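Projektbericht: Die Verpackungsstation, oder wie man 79 kleine Geschenke einpackt, ohne durchzudrehen

Eigentlich wollte ich etwas über Lagerregale machen. Dann hat Silvia Dvořáček in der zweiten Seminarsitzung gefragt, wer von uns schon mal länger als eine Stunde am Stück Geschenke verpackt hat, und ich war die Einzige, die sich gemeldet hat (drei Winter Aushilfe in einem Schreibwarenladen, danke auch). Damit hatte ich mein Thema. Lumturie Yordanov und Darcy Lockyer sind eine Woche später dazugekommen, und seit September haben wir zu dritt an einem Tisch gebastelt, der eigentlich nur ein Packtisch sein sollte und irgendwann unser halbes Semester war.

Die Frage war simpel: Wie muss das Material auf dem Tisch liegen, damit man beim Verpacken möglichst wenig sucht? Gemeint ist wirklich nur das Kleinzeug, also Band, Schleifen, Schere, Klebeband und Stifte. Papier in großen Bögen haben wir komplett rausgelassen, das wäre ein eigenes Projekt.

Angefangen haben wir mit der Variante »alles in eine Kiste«. Die nannten wir intern Barlow, weil die Kiste so hieß, jedenfalls stand das auf dem Karton, aus dem wir sie geholt haben. Barlow war furchtbar! Wer eine Schleife wollte, hatte erst mal drei Bandreste in der Hand, und die Schere lag immer ganz unten. Darcy hat mitgestoppt: 90 Sekunden pro Päckchen, und davon ging gefühlt die Hälfte fürs Wühlen drauf.

Variante zwei hieß dann Wavent und hatte für jedes Teil eine eigene Dose. Klingt ordentlich, nimmt aber den ganzen Tisch ein, und man greift ständig über Kreuz. Lumturie ist Linkshänderin und hat sich nach dem ersten Durchgang schlicht geweigert, so weiterzumachen. Da hatte sie recht, und die Händigkeit hätten wir von Anfang an mitdenken müssen. Gebracht hat der Aufwand auch wenig, nämlich 79 Sekunden.

Richtig gut wurde es erst mit der Mischform. Die Werkzeuge kommen in einen durchsichtigen Sortierkasten mit Fächern, die Schere steht hinten aufrecht, sodass man den Griff sofort erwischt. Bunter Schmuckkram darf durcheinander in einem eigenen klaren Behälter liegen, denn da sucht man sowieso nach Farbe und sieht von außen, was drin ist. Der Abroller fürs Klebeband gehört in die Mitte, damit beide Hände drankommen. Und die Bandrollen, die man dauernd braucht, bleiben einfach vorne auf dem Tuch. Damit waren wir bei 74 Sekunden. Klar, fünf Sekunden weniger klingt nach nix, aber es fühlte sich viel ruhiger an, und Kirsty Lowther aus der Parallelgruppe (die als Testperson herhalten musste) hat das auch ohne Nachfrage gesagt.

Was noch nervt: Das Band. Das lose Ende macht, was es will, und eine Rolle, die flach liegt, muss man zum Abwickeln doch wieder anheben. Paora Brunton hat uns einen Halter mit Querstange vorgeschlagen, den haben wir aber zeitlich nicht mehr geschafft. Außerdem ist das graue Tischtuch beim Schneiden ein paarmal mitgewandert. Beim nächsten Mal würde ich es an den Ecken festklemmen oder gleich eine Matte nehmen.

Und noch ein Wort zur Methode: Drei Leute plus Kirsty sind keine Stichprobe, das wissen wir. Wir wurden außerdem von Variante zu Variante geübter, also steckt in den 74 Sekunden bestimmt auch Routine. Wer das Projekt weiterführen mag, sollte die Reihenfolge mischen. Die Dosen und der Sortierkasten stehen bei Silvia im Büro, bitte einfach vorher kurz Bescheid geben.
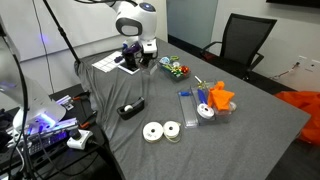
Abb. 1: Mischform mit Sortierkasten, Schmuckbehälter, Klebebandabroller und Bandrollen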